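The table that took two winters

I never meant to become the sort of person who strokes furniture in other people's houses. It started with a kitchen table, or with the lack of one, when we moved to Lotomdale with two chairs, a kettle on a tea tray and a very firm plan to buy something cheap by the weekend. That was two winters ago. We ate off our knees for most of the first one.

The trouble was that I kept going to look at tables and coming home cross. The cheap ones wobbled and the nice ones cost more than my car. Then a neighbour told me about Bosman, the timber yard out past the railway bridge, and said I should go and ask for a plank. Just that, a plank! As if you could walk in and order one like a portion of chips.

Well, you can. You need to wear a coat, mind, because the big shed is colder than the street, and you need to have measured your kitchen, which I hadn't. I was sent home with a borrowed tape and told to come back when I knew something.

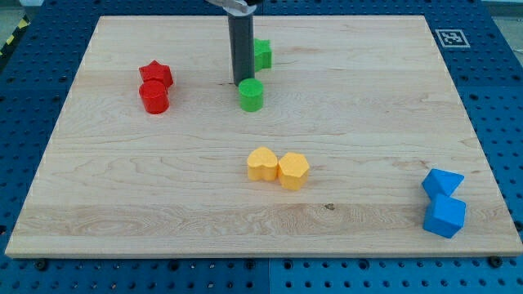
Jeanine Vermeulen has run the yard for 23 years and she talks to customers the way a good vet talks to dogs. She asked me what I cooked, who came round, whether I was a coaster person (I am not). Then she started pulling boards forward for me to look at, and I found out I'd never looked at wood properly in my life. I'd always thought of pale timber as a bit plain, a bit school canteen. But get a maple-coloured board under a decent light and there's all sorts going on, long bands running lighter and darker side by side, a wavy patch off to the left, one small dark knot sitting near the middle like a currant in a bun. I asked if the knot was a fault. She said some people pay extra to have them and some pay extra not to, and she was happy to take money from either.

What I learned that morning, with my hands up my sleeves, is that timber carries on moving for years after it's been cut. It swells a bit in damp weather and shrinks when the heating goes on, mostly across its width. A good joiner leaves room for this. A bad one screws the top down tight and lets you find out in January, usually with a bang in the night. I thought of my gran's sideboard, which used to go off like a pistol every Christmas, and which we all blamed on the cat.

I came away that day with nothing but a list. The boards I wanted needed more drying, Jeanine wouldn't sell them to me yet, and no amount of pleading about knees and trays would shift her. So we waited. I bought a folding thing from a jumble sale in the meantime and hated every minute of it.

In April she rang. The boards went to a joiner called Finard, a two-bench workshop behind the bakery, and I was allowed to come and watch if I brought buns. The whole bill came to £1,384, and yes, I had to sit down when I read it. My sister bought a perfectly good table for less than a quarter of that and has reminded me at every family do.

But I do love it. I oil it twice a year with a stuff called Jidik, which smells of walnuts and old cricket bats, and I've become a terrible bore on the subject. If you're oiling yours, put on less than you think, leave it half an hour, then wipe off every bit you can. And spread the rags out flat outside to dry, please - oily rags left in a heap can heat up and catch fire on their own. I left mine in a bucket by the back door the first time and went out for lunch. I go cold thinking about it.

There's a ring on it already from my brother-in-law's mug, and a row of little dents where my niece did her homework with a biro and a grudge. I was going to sand them out this spring. I've got the paper and everything, sitting in the drawer, but then people kept coming for tea.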